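Home | Telly | Music | Celebs | Reviews | Newsletter

Dustel fan app review: is the paid tier worth it if you live for celebrity gossip?

I've been on the free version of Dustel since March, mostly so I could keep up with who's dating who on the train to work, and last month I finally caved and paid for the full thing. You get a feed of red carpet pictures, interview clips, tour news and the gossip columns all in one place, and you follow whichever stars you like. I follow 118. Yes, I know!

Setting it up is quick. You pick your favourites, tell it how often you want to be pinged and off you go. My one grumble is that the pings are set to "everything" from the start, so on my first evening I had a buzz every time an actor from Diltura (best thing on telly, no arguments please) posted a picture of their lunch. Turn that down straight away and it's a much calmer thing to have on your phone.

The feed itself is lovely. Big pictures, not many adverts, and it tells you where a story came from before you tap on it, so you can tell a proper interview from "a source close to the couple". I wish more of these apps did that. The timeline is my favourite bit though – tap on any star and it lays out the albums, the films, the weddings and the break-ups in order. I lost a whole Sunday to that.

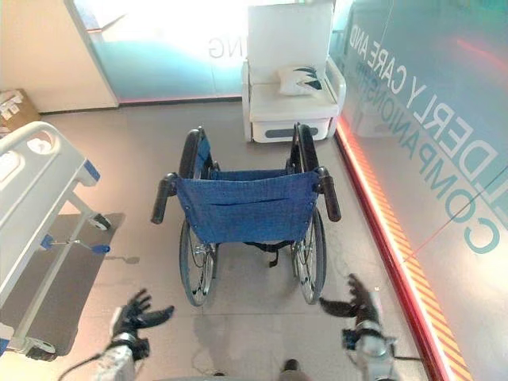
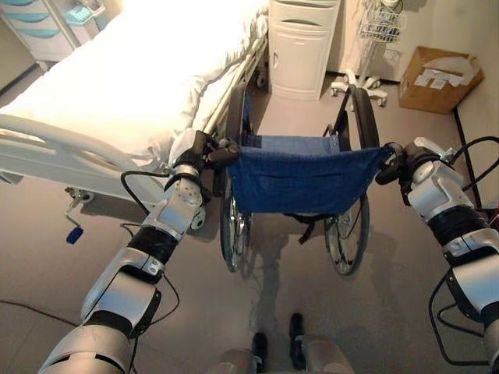
The wheelchair, seen from behind in both photos

Search is the weak spot. I typed in Ignacio, wanting the singer, and got 2,302 results with a perfume launch at the very top. You can filter by music, film or fashion, but it forgets your choice as soon as you close the app, and that drives me up the wall. The clips are a bit hit and miss as well. Some play at once, others sit there spinning until you give up and go and make a tea.

I did like the live page for the Pleltham Festival. Set times, outfits, backstage chat, all updating through the weekend, and I could dip in from the sofa in my pyjamas (my kind of festival). The comments were friendlier than I'm used to, too.

So would I pay again? I think so, if they sort out the search. If you only follow a couple of people, stick with the free one, as you'd hardly notice the difference. I'm giving it four stars out of five, and I'm keeping it for now.

Recent reviews
Diltura series 2: the frocks, the rows, that ending
13 celebrity podcasts for a long drive
Ignacio live: a night of big ballads
Pleltham Festival on the telly: how was the coverage?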